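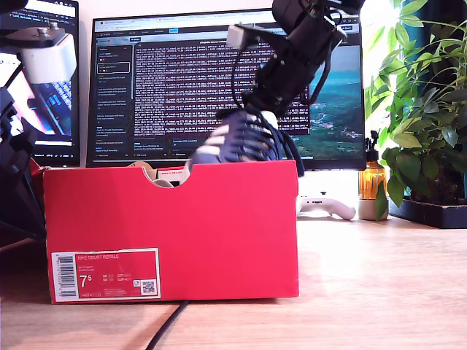

Figure 4.1 A shoebox with its product label: name, size number and barcode.

Chapter 4
What a Label Tells Us

Every product in a shop must carry some information with it. A buyer wants to know the size and the price, but the shopkeeper has other questions: how many pieces are left, and when to order more. In this chapter we study how labels help both of them.

We begin with the case of Miseck, a shoe shop managed by Kalkidan Lemma. In August the shop had 1,049 pairs on its list, while the shelves held only 843. Most of the missing pairs were not stolen – they were written down under a wrong size. A shoe has one size number in the UK and a different one in Europe, and the staff mixed the two systems.

After reading this chapter you should be able to:
explain the difference between a product name and a stock code
read a size label with several national systems
prepare a simple stock list for a small shop

Before you start, look at the label on one thing you bought recently and write down each number you find on it. We will come back to your notes in Section 4.3.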